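Subject: Re: [Allby-neighbors] Seeds from the swap, and what to do with a leggy basil
From: Despina Cozma

Hello all, and thank you for being so patient with me, I have been meaning to answer this for ages.

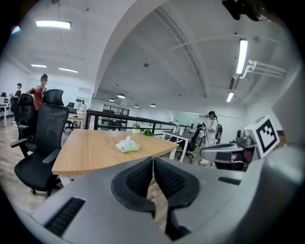
First, the seeds. The envelopes from the Allby swap are sorted now, and the final tally was 346 packets, which is far more than I thought we had when we were stuffing them into shoe boxes at the end of the afternoon. Most of them are beans and squash, as usual, with a good handful of flowers and one very fat envelope of dill that I think could supply the whole county. My one real worry is what happens after people carry them home, because so many of us start things indoors with the best intentions and then put them wherever there's a bit of flat surface left over. I'm as guilty as anybody. A little plant in a white pot toward the far edge of a light oak desk, with the tissues in front of it, looks very sweet and makes a person happy to sit down in the morning, but a tray of tomato seedlings wants a great deal more light than most desks ever get, and it will stretch and flop to tell you so. If you have a south window, give it to the tomatoes and let your houseplants have the desk.

Now, on to what was asked:

> Hi everyone, I took home basil, two kinds of pepper, and the
> long purple bean that came from the lady with the family in
> Cabanatuan. The basil came up right away and now it is about
> five inches tall with hardly any leaves on it and it leans
> over like it's tired. Peppers have done nothing at all. Did I
> get old seed? Also does anybody know if the bean needs to be
> soaked first? I've only got the one envelope and I don't want
> to waste it. Thanks, and thanks for the lemon bars too.

The basil can be saved! Please don't throw it out. Fill a slightly deeper pot, set the seedling down in it so a good part of that long bare stem is under the soil, and firm it in gently. Once it has three sets of real leaves, pinch out the very top, and it will branch for you. I did this with a whole tray one spring when we had gray skies for what felt like a month, and I was still making pesto from those same plants when the school buses started running again.

As for the peppers, I wouldn't blame the seed just yet. They are slow, slow, slow, and they like to be warm underneath. Mine sit on top of the old refrigerator in the mudroom until they show, and then they have to come straight down into the light. If you've had them in a cool room they may simply be sulking. Give them another two weeks before you dig around looking for them (I know, I do it too).

The bean I had to ask about, so I called over to Skerasstead, where my sister-in-law has grown it for years along her back fence. She soaks hers overnight and no longer than that, and she plants them outside only when the ground is properly warm, which for us means June. She also said to make the trellis taller than you think you need. Hers went over the top, across to the neighbor's clothesline, and had to be negotiated for. Plant half the envelope and keep the other half back in a jar, in case of rabbits.

While I've got you all, two bits of business. We are down to 56 of the small coin envelopes, so if anyone has a box lying in a drawer, I would be so glad of it. And the old Namance seed list, the typed one that went around before most of us were on email, has finally been copied out. It runs to 197 varieties, some of which I have never laid eyes on, and a few of the names are spelled three different ways on the same page. I left the spelling alone. If you grow anything from it, or your mother did, write to me and tell me which one it is and what it tasted like, and I'll add a note beside it.

I'll be home most evenings after seven if anybody wants to come by for dill. Bring a jar, or a bucket.

Warmly,
Despina

P.S. The lemon bars were from my neighbor, and she says the trick is to zest the lemons straight into the sugar and rub it in with your fingers.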